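Kitchen Chores Interest Group – October meeting, my notes

We got going at 7:10, which is good for us. I'm taking minutes again, so as usual these are written the way I heard things. If I got you wrong, tell me and I'll fix it before the next mailing.

1. Last month's minutes

Approved, with one change. I had written that the Penner shelf picker "can't do cans." What was said is that it can't do dented cans. Fixed! The mailing list stands at 461 addresses, and we agreed to leave it alone until spring.

2. Can it do the dishes yet?

This took up most of the evening, and I'm glad it did. The question on the agenda was whether a pair of arms can put away a mixed pile of dishes the way you or I would do it at ten at night, half asleep. Short answer from the room: sometimes, slowly, and it depends an awful lot on the dishes.

We started with clear plastic. Several people feel this is still the hard part, and I'm with them. A camera looks at a see-through plate and gets the table underneath, plus a bunch of glare, and then it has to decide where the edge is. Solid dark plates have their own trouble (a black bowl beside a black gripper is no picnic either), but at least something is there to look at. One member said her kids can't find the clear lids in the drawer, so why should a machine? Fair point.

Then stacks. To lift the top plate you have to get a finger under a rim, and if the rim sits snug in the dish below, you end up lifting both or pushing the whole pile across the table. We had a long back and forth on whether suction is the better way to go. I said suction is great until there's gravy. That didn't settle it.

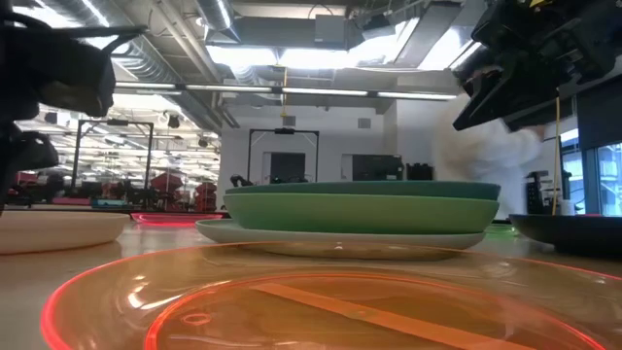
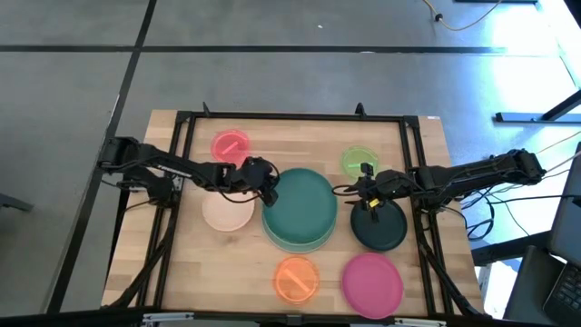
Item 2: the dish table, with the two black arms and the teal plate on its stack.

After that we got into numbers, and I want to get these down right. The Julness group sent in their log from the summer: 427 tries at moving one plate from the table to a rack, 300 of them counted as good. People read that very differently! Half of us thought it was terrific for a mixed set. The other half asked who wants a helper that fumbles that many plates, and whether "good" meant in the slot or just near it. The log doesn't say. I've been asked to write and find out, and also to ask whether any of those tries were with clear pieces.

We also talked about time. I still think speed matters less than people say – if I'm asleep, it can take all night with my plates as far as I'm concerned. The shop-floor folks did not agree one bit. On a packing line you've got a person standing next to the thing waiting, and every slow grab costs you. So we may be asking two different questions and should probably split this item next time.

Where we left it: a home machine that sorts plates by size seems close, a machine that clears a real dinner table does not, and cups with handles were put off because it was getting late.

3. Drolex floor demo

Drolex has offered to let us come see their bin loading cell. There's room for 20, closed shoes, no bags on the floor. Show of hands was strong. I'll pass a sign-up sheet at the next meeting, and if we run over we'll draw names. Somebody asked if we can bring our own objects for it to try. I'll ask, but please don't plan on it.

4. Towel folding

Held over again, sorry. The person with the Ploruso write-up had to leave early. What we did hear is that it does fine with square hand towels laid flat and has a rough time with anything pulled out of a heap. Fitted sheets came up and there was groaning.

5. Small stuff

The coffee pot needs a new lid. The side door sticks, so push low. We'd like more people from stores and warehouses, so if you know someone who spends the day stocking or packing, bring them along.

To do before next time

Me: write to Julness about what counts as good and about clear plates.
Me: reply to Drolex about the visit and ask about outside objects.
Everyone: bring one kitchen item you think a gripper would hate. Clean, please.

We wrapped up at 9:05 and stood in the parking lot arguing about suction for a while after that.

Kitchen Chores Interest Group | Contact the minutes desk | Copyright, all rights reserved | Back to top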